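Chores by the Numbers

At the Ferolska test kitchen, a trial begins with the word "open" and a timer. Muammer Çetinkaya, who runs manipulation testing there, allows 40 seconds for a cabinet door. A person needs two.

Handles remain the most studied part of the problem. A glossy black bar returns poor depth data, and a grip that closes off-center loads the mounting post sideways.

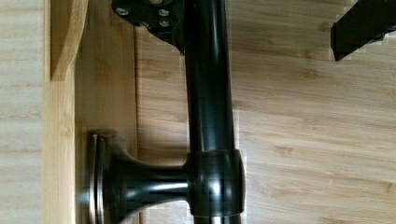

Çetinkaya's group logged 1,000 door and drawer attempts through November. The arm failed on 116 of them. Most failures came after contact, when the fingers held but the wrist followed the wrong arc. Retraining on force data helped with hinged doors and did little for drawers.

Clearing a counter is harder. The task has no fixed end state, and each object calls for its own grasp. A small bowl can be pinched at the rim. A lidded pan has to be kept level by its long handle, and the lid is free to slide.
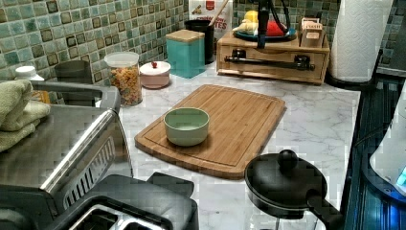 Ferolska scores a counter as cleared only if every item on the list reaches its assigned place with no help. Of 409 runs, nearly half met that standard. The rival Saltura system is faster but stops more often to ask for confirmation. Neither is priced for homes, and Çetinkaya expects light shop-floor work to come first.

COMMENTS (3)

Hulen
What counts as a failure if it regrips and then gets the door open?

Şimşekoğlu
Drawers with soft-close runners would be a useful separate category.

Hulen
Agreed. Ours stick in summer.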